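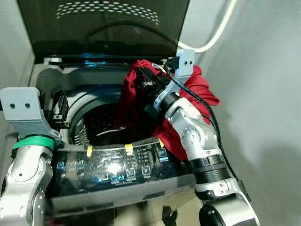 Ivora Textile Care Lab, Washing and Drying Group
Notebook, August

14:10. Shrinkage series on the Clivska cotton jersey, continued. Squares cut from the same roll as before, marked with the steel template and laundry pen, edges overlocked. Conditioned overnight on the rack by the window. Still no proper climate cabinet, so the humidity log goes in with the results.

Wash at 30, normal spin, Takagi liquid at the label dose. Ballast is the old sheeting, 2 kg dry. Top loader this time; the front loader is booked for the Florkov towels until they finish the pile test.

Counter read 1,169 at the start. Write it down before loading, please. The last two entries have none and I can't match them to the water meter.

Measured after flat drying. Lengthwise shrinkage is clearly larger than widthwise, same direction as the front loader set. Square 9 is out: overlock came undone on one side and the corner mark can't be read. Not replacing it, the roll end has a crease through it.

Spirality: side seams on the tube samples have moved toward the left. Need the angle gauge back from the sewing room before I put a figure on it.

To do: repeat without softener. Check whether the pen bleeds on the gray lot. Order more template blades. Rinse the dosing cup, it has a skin of dried detergent in it again.

16:45. Second set on the rack.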